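Give Me the Slow Comic Adaptation, Please

I read all 534 pages of Hustbridge in two sittings, the second of which ended at 5 in the morning with cold toast on my chest. So when word got out that the comic was being turned into a TV series, I did what any grown adult would do and called my cousin to yell about it.

If you haven't read it (go, I'll wait), Hustbridge is Maiara Lacerda's black-and-white series about a ferry town where the dead keep sending letters. Very little happens. People open envelopes, people don't open envelopes, the river goes up. It's wonderful, and on paper it's about the worst thing you could hand to a network that needs a cliffhanger before every ad break.

I got to talk to Lacerda in November, and she was a lot calmer about it than I was. "The book is done," she told me. "They can't go back and redraw it." She's reading every script but writing only one, the Conceição episode, and if you know the book you know why she kept that one for herself.

The showrunner is Abenezer Demissie, who made Jasbridge, that strange little detective show with hardly any detecting in it. I loved Jasbridge! I also stopped watching for a month in the middle, so take that how you like. Demissie wants 17 episodes for the first season, which sounds crazy until you remember how many side stories Lacerda packed in. He says the ferryman gets a full hour. I'd have given him two.

What worries me is the look. Deok-su Ok, who inked the later chapters, draws water as plain white paper with a few scratches on it, and your brain fills in the rest. How do you film that? Demissie's answer is to shoot on a real river and keep the color very low — not black and white, he swears, just tired.
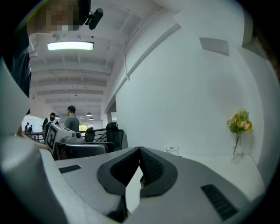 Then there's Buner, the clockwork letter sorter and everyone's favorite character, me included. In the comic Buner never speaks and has no face, so every feeling has to come through the hands. I'm begging the production to build a physical one. Give me black rubber fingertips meeting in a V, with that fine dotted grip on the inside, and big gray housing with vents in it, something with real weight that an actor can lean over. Demissie wouldn't tell me if it'll be a puppet or an effect, and I asked three different ways.

Casting is mostly under wraps, though Daiane Damasceno is signed to play the postmistress, and I have no complaints. She can do more with a sealed envelope than most people can with a monologue. Edileuza Queiroz is doing the music, and she's already told Lacerda there won't be any for the letter scenes, only the room and the paper.

No air date yet. I've started the book over in the meantime, and I'm back at the flood chapter, which I'd forgotten opens with a full page of nothing but rope.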